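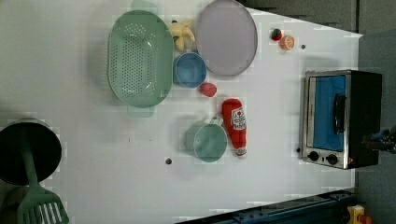

Dresness 2 phone: back cover won't lift after heating

Print | E-mail this page

Posted by Csenge Antal, Ollville

I am replacing the battery in a Dresness 2. The phone reads 14 percent health and shuts off under load. I warmed the back cover on a heat mat and used a suction cup at the bottom edge, but the cover does not move. Screws are not visible anywhere. Is there a clip, or is it only glue? The replacement is a Voltia cell, part 438.

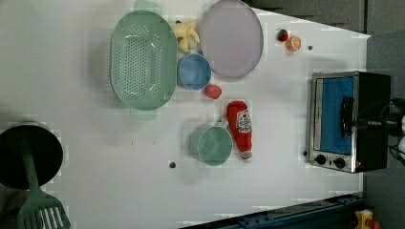 I have a set of plastic picks, a spudger and a small Phillips driver. I would like to keep the cover in one piece.

Posted by magyar_bench

Glue only, no clips. The adhesive is widest at the bottom, so start on the left side next to the volume keys. Keep the pick shallow there. The flex cable for the keys runs close to the frame and tears easily.

Under the cover there are 14 Phillips screws holding the midframe shield. Two are longer and go back in the top corners.

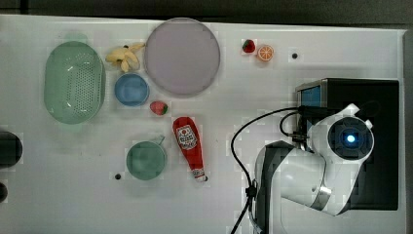 Disconnect the battery connector before touching anything else. The cell is held by two pull tabs. Pull them slowly and at a low angle. If one snaps, put a little isopropyl alcohol under the edge and wait. Do not pry with metal.

Posted by ollville_fix

just use more heat, worked for me

Posted by tab_and_tray

Check the Voltia label before fitting. The early battery for this model has the connector on the opposite side, and the cable will not reach. Mine was stamped 1020 and had to go back.
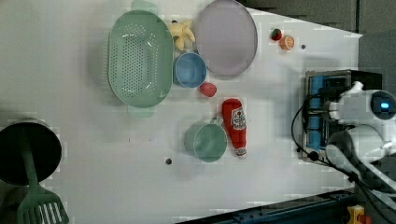 Related: Dresness 2 charging port replacement

Print | E-mail this page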